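Bolby Handheld Gripper Kit

Last updated: September 10, 2023

The Bolby Handheld Gripper Kit is a paired set of hand-operated grippers sold by Peltari for recording manual tasks. A person holds one gripper in each hand and carries out ordinary jobs with them, such as folding a cloth or putting a bottle upright. The recordings are used to train robot arms fitted with the same type of jaw. The kit replaced an earlier single-handed model, the Bolby One, which was withdrawn in April of the same year.

Design

Each gripper has a moulded body, a finger lever and a pair of black jaws. Position is worked out from printed marker cubes, which are read by a camera worn on the head. The standard jaws open to 50 mm. A wide set, sold separately, opens to 190 mm but is slower to close and is not advised for thin fabric.

The grippers are connected by cable to a small recording unit worn at the waist. Peltari has said that a cordless version is not planned, as the cable also carries power.

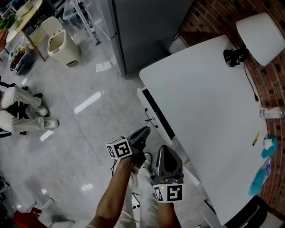 Setting up takes place in the room where the work will be done. The wearer puts on the head camera, plugs in both grippers and holds them up in view until the software has found each cube. If a cube is lost during a task, the recording carries on and the gap is marked in the file. Gaps are more common under bright ceiling lights and when one hand passes behind the other.

Price and contents

The kit is sold at 1199 euros. The box holds two grippers, two marker cubes, a head strap with camera, the recording unit, cables and a spare pair of jaw pads. Replacement cubes cost 50 euros a pair and must be registered in the software before use. Buyers outside Europe are supplied through Magbanua, which also handles repairs.

A rental service is run from Peltari's workshop in Brondolwood. Rented kits come with the wide jaws, and the hire fee is taken off the price if the kit is later bought.

Reception

Early users praised the low weight and the short time needed to learn the lever. Complaints centred on the cables, which can catch on table edges and chair arms, and on the printed manual, which still showed the older model. A corrected manual was later issued as a download. The jaw pads wear quickly on rough surfaces, and spare pads were out of stock for much of the first year.

See also: Bolby One; Peltari recording unit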